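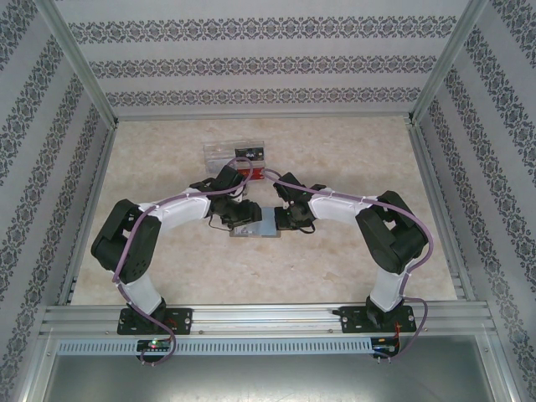 3.2 Materials

The object set was drawn from small storage media and their packaging, chosen for thin profiles and low contrast between part and container. Items were supplied by Beleck and stored in closed drawers between sessions. Clear cases are known to be hard to label consistently, as their edges take on the colour of whatever lies beneath them. Annotators were therefore asked to mark the outer contour of a case first and any printed insert second.

The work surface had a beige, marble-like pattern, and patterned wallpaper covered the surrounding walls. The surface was left uncovered in all sessions, including those in which a transparent case was used. Figure 4 shows a transparent plastic box towards the back of the surface, with a black card and a red card visible, and a dark rectangular item with a light-grey border in front of it.

Two annotators (Lagos and Karunaratne) labelled 900 stills independently. Agreement on the outer contour of opaque items reached 95 per cent. Agreement on clear cases was lower, and 15 stills were sent to a third annotator (Lloyd) for a final decision. Most disputes concerned the rear edge of the case, where the mottling of the surface was mistaken for the lid line.

Figure 4. Transparent case and dark rectangular item on the marble-patterned surface.

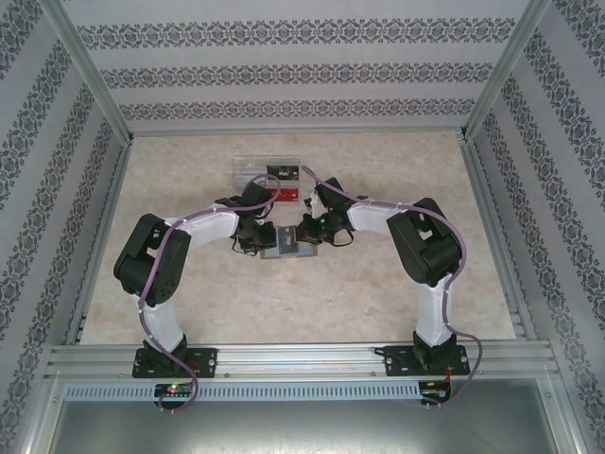
3.3 Labelling of printed inserts

Text on inserts was transcribed only where both annotators could read it without enlargement. Partial words were entered as read, with no attempt at completion.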